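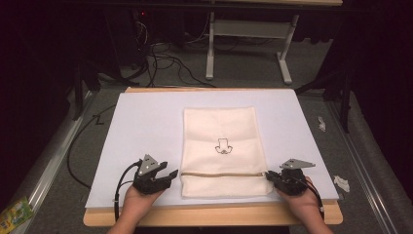 Zip task, pouch on the white board, both grippers at the sides. Head view.

kirui_bench
Posting the setup first so people stop asking for it in the other thread. Handheld grippers, one in each hand, wrist views plus the head view. Task is open and close the zipper on a soft item. We have 1568 episodes on pouches and are now adding the mesh laundry bag. Total across all soft items is 3382.

Question for anyone who has trained on similar data: do you keep the episodes where the first grasp misses and the operator tries again? Vukden's notes say to drop them. I have been keeping them with a "retry" tag.

flesulthorpe
Keep them. A policy that has only seen clean grasps has no idea what to do after a miss. On our side the policy trained without retries would close on nothing and then carry on with the pull as if it had the tab.

stemard_ops
Disagree, or at least it depends on the miss. If the operator pauses, lifts the gripper and looks around for two seconds, the model learns the pause. We trim the idle part and keep the second approach. Untrimmed retries made ours hesitate over every bag.

flesulthorpe
Trimming puts a jump in the pose stream unless you cut it into a separate episode. Did you check for that?

stemard_ops
Yes. Cut at the start of the second approach, new episode ID, no stitching.

Hsin-yi Kuo
Before the retry question I would ask about start poses. In the head view the pouch lies lengthwise with the zipper across the near part and the pull at the right end. If most of the 1568 start like that, the right hand will learn a place on the board and ignore the tab. How much do you rotate between episodes?

kirui_bench
Operators are told to turn the item every 4 episodes. I have not audited it. The tab is at the right end more often than it should be, I can say that much from scrubbing through.

Hsin-yi Kuo
Then audit that first. Tag tab side (left, right, near, far) on a sample and plot it. Retries are a second-order problem if the start distribution is narrow.

stemard_ops
Agree with that. Also vary the fold. A pouch that gets put back by the same person ends up creased the same way.

flesulthorpe
What does the mesh look like from the wrist? White net on a pale table sounds bad for contrast.

kirui_bench
Gripper view of the mesh bag below. The zipper tape is tan and stands out fine. The bag edge against the tabletop is the weak part. The folded corner is between the jaws here. 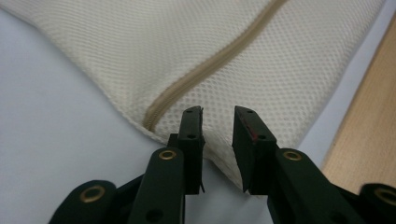

Re: wrist view, mesh bag

flesulthorpe
Better than I expected. The zipper gives you a strong line. I would still fix exposure, or the net pattern will wash out on some episodes and show on others.

Hsin-yi Kuo
The end of the zipper is near the left jaw and the jaws are lined up on the corner. Is the corner hold part of the task definition, or operator habit? If some people hold the corner and others hold the side, split them with a label.

kirui_bench
Habit. The instruction sheet only says "stabilize the bag." I will add a grasp label and rewrite that line.

stemard_ops
Don't rewrite it too tightly. Mixed holds are useful as long as they are labeled.

kirui_bench
Plan for now: tab side audit on the pouch set, grasp label on the mesh set, exposure locked on both wrists. Retries stay in, idle trimmed, split at the second approach. Will post the tab side plot in February.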